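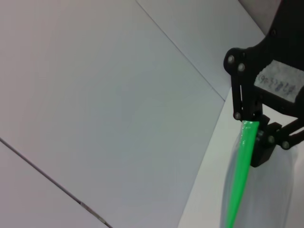
Catrin Eynon was halfway through chopping a red pepper when I came in through the back door, and she carried on chopping the whole time we talked, stopping only when one of the birds had something to add. She has kept birds since she was a girl (budgies first, then a pair of cockatiels, then a long stretch of other people's parrots), and these days she is the person folks around here call when a bird won't eat what it ought to.

The bird most people know her for is Hevier, an African grey who came to her at 13 years old having eaten almost nothing but sunflower seeds his whole life. "He had a bowl, and the bowl got filled, and that was dinner," she told me. "His last owner loved him to bits. She just fed him the way her mother fed her own bird, and back then that was what you did."

Seeds aren't poison, she is quick to say, and she gets a little cross with people who talk as though they were. Her birds still get them as treats and when they're learning something new. The trouble comes when seed is the whole meal, with all that fat and so little vitamin A. Hevier's feathers were dull and he slept a lot, and the vet, Dinesh Kandasamy, wanted him on a mostly pelleted diet with plenty of vegetables.

"So I went home and swapped the bowl," Catrin said, and laughed so hard that something in the next room laughed back at her. "Oh, I was so sure of myself! He looked at the pellets, he looked at me, and he threw them at the wall. I had his seed back in there by suppertime, and I'm glad I did. A parrot can really starve sitting next to a full dish if he doesn't know it's food."

Dr. Kandasamy had her buy a gram scale after that and weigh Hevier every morning before breakfast. She still has the notebook, and she fetched it for me, drying her hands on the way. It is a lovely thing, all coffee rings and tiny handwriting, with remarks beside the weights like "grumpy" and "ate a pea!!" The whole changeover took 16 weeks. 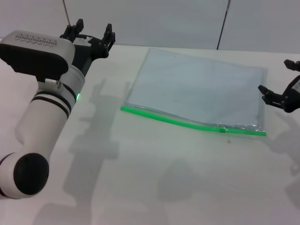 Going slowly, and then slower than that

I asked her to take me through it, and she put the knife down for this part. For the first couple of weeks she only sprinkled a few crushed pellets over the seed so that he'd get the dust on his beak. Then she mixed in a little more, and a little more, and any time his weight dipped she went back a step and called the vet's office.

"People want a chart," she said. "They want me to say do this much in week one and that much in week two. I can't, because Hevier did nothing at all for a month and then ate half a dish of pellets while I was on the phone with my sister."

What helped most, she thinks, was company. She started eating her own breakfast beside his perch, making a great fuss over a slice of sweet potato, and after enough mornings of this he wanted to know what he was missing. Her neighbor Idris Wogan, who has two conures, did the same thing with corn on the cob and had his pair eating it by the end of May. "Idris is a terrible ham," she said fondly. "I think they'd have eaten the cob to make him stop."

Vegetables, warm and otherwise

Hevier turned out to be fond of anything orange, and fonder still if it was a little warm. Catrin steams squash and carrots until they're just soft, lets them cool to about the temperature of her wrist, and takes whatever is left out of the cage within a couple of hours. Greens she clips to the bars, wet from the tap, for him to shred. Most of it ends up on the floor - she has made her peace with that.

She was firm about what never goes in the dish: avocado, chocolate, onion, anything salty, anything with caffeine. She'd like people to stick that list on the refrigerator where visitors can read it, too. Her brother-in-law once got as far as holding out a corner of guacamole toast.

And does Hevier still get his sunflower seeds? He does, three or four in the evening, one at a time, from her fingers. He had heard the word by then, of course, and was calling for her from the other room, so she scooped up the pepper and went in to him.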